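Ollport library sets up loan tables for desk supplies

Students in Ollport who need a pen, a ruler or a stapler for the afternoon can now borrow one at the public library. The service opened on 26th August in the reading room on the second floor.

Supplies are kept in holders on 4 tables, each covered with a cloth. Anyone with a library card can take what they need and return it before closing time. There is no sign-out sheet.

Idun Viklund, who runs the reading room, said the library received 223 donated items over the summer, most of them from offices that were moving or closing. Pens that no longer wrote were thrown out.

"People were coming to the front desk all day asking for something to write with," Viklund said. "Now they can help themselves."

The library is still looking for scissors and pencil sharpeners. Donations can be left at the front desk during opening hours. Mesh pen holders are welcome too, with or without the store label.

The tables will stay in place until December, when the library will decide whether to keep the service.

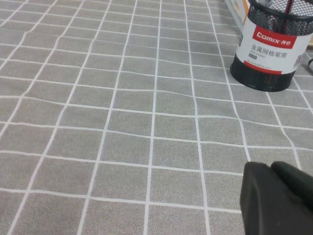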